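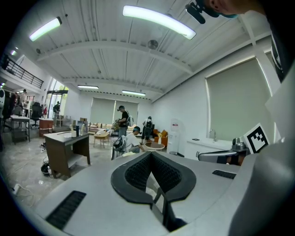
Fig. 6. Sink counter, window shade and water dispenser, with the ceiling lights on.

Section 6: Setting Up the Sink End

Read this section before you plug in, fill, lower or turn on anything at the sink end of the room. It takes less time to read than to mop, and the mop is kept at the other end.

These instructions cover the Gurnard studio layout: one counter with a sink and faucet, one window with a roller shade, one freestanding water dispenser, and the overhead lights. If your room was fitted to the older Feter layout, the steps are the same but the dispenser may stand on the other side of the counter. Swap left and right as you read and you will be fine.

6.1 Before you start

You will need a dry cloth, a bucket, a small level, a soft brush and the key to the utility closet. The key hangs on the hook inside the closet. We have raised this with Sketel, who did the fit-out, and a second key is now included in the welcome packet.

1. Clear the counter. Anything left there from the last booking goes in the lost property bin, including single gloves and the lids of things.

2. Check the floor in front of the sink and dry it if needed.

3. Open the utility closet and find the main shutoff valve for the room. It has a blue tag. Turn it a quarter turn so the handle lines up with the pipe.

Note: If the handle already lines up with the pipe, the water is on. Turning it again will turn it off, and you will then spend a while blaming the faucet.

6.2 Faucet and sink

1. Put the bucket in the sink, under the spout.

2. Open the cold side slowly. Expect some coughing if the room has been closed for a week or more.

3. Let the water run for 90 seconds, emptying the bucket as required. Use this water for the plants or the mop.

4. Open the hot side and do the same.

5. Close both, wipe the spout, and look again a minute later. A drop or two is normal. A steady drip means a worn washer (see Section 9, Small Repairs).

6. Check under the counter with your hand as well as your eyes. A slow leak feels wet long before it looks like anything.

Caution: Hot water at this sink comes up fast and without much warning. Test it with a fingertip, and make it your own fingertip.

6.3 Water dispenser

The dispenser needs to stand level and upright, with a hand's width of clear space behind it. It does not care what you think looks better.

1. Set the level on top of the dispenser, front to back and then side to side. Adjust the feet until the bubble settles in the middle.

2. If the dispenser has just been moved, leave it standing for six hours before you plug it in. Overnight is better.

3. Plug it straight into the wall outlet. Do not use an extension cord, a power strip, or the adapter somebody left in the drawer.

4. Run each tap until the water comes in an even stream. Throw away the first pitcher.

5. Turn on the cooling first. Turn on the heating only after water has come through the hot tap.

Caution: Never switch on the heating with the tank dry. The heating element will last for one cup of tea, and you will not get the tea.

Note: Leave the label on the front of the dispenser where it is. The service company asks for details from it when you call, and peeled labels are the main reason those calls are long.

6.4 Roller shade

The shade is cut to fit the window and has a small clearance on each side. It runs well if pulled straight and sulks if pulled at an angle.

1. Stand in front of the window, moving anything tall off the counter first.

2. Lower the shade with a slow, even pull. Stop when the bottom bar is just above the sill.

3. If the fabric creeps to one side, raise it all the way and lower it again. Most shades take the hint.

4. If it still creeps, slip a strip of masking tape onto the bare roller on the side the fabric is moving away from. One strip is usually enough – two is a project.

5. Dust the shade with the soft brush from top to bottom. Do not spray it with anything.

Keep the bottom bar out of the sink area when the faucet is running. Water spots on this fabric dry with an outline and stay for the life of the lease.

6.5 Overhead lights

1. Turn on the lights at the wall and give them a moment.

2. Walk the length of the room and look up at each fixture. Report any tube that flickers or has gone dark at the ends. Please don't tap it.

3. Check that the ceiling vent is clear. Streamers, balloons and tape must be kept well away from it.

Caution: Tubes are replaced by the building, on a ladder, with the power off. A chair on top of a table is not a ladder, however steady it felt last time.

6.6 Parts and help

Spare washers, shade brackets and dispenser feet are supplied by Somogyi. Quote part group 324 for the sink and shade, and 545 for the dispenser. Delivery takes up to two weeks, or longer in August, when the warehouse closes and the feet become hard to get at any price.

Go on to Section 7, Tables and Folding Chairs, once the counter is dry.

Section last revised November 16, 2019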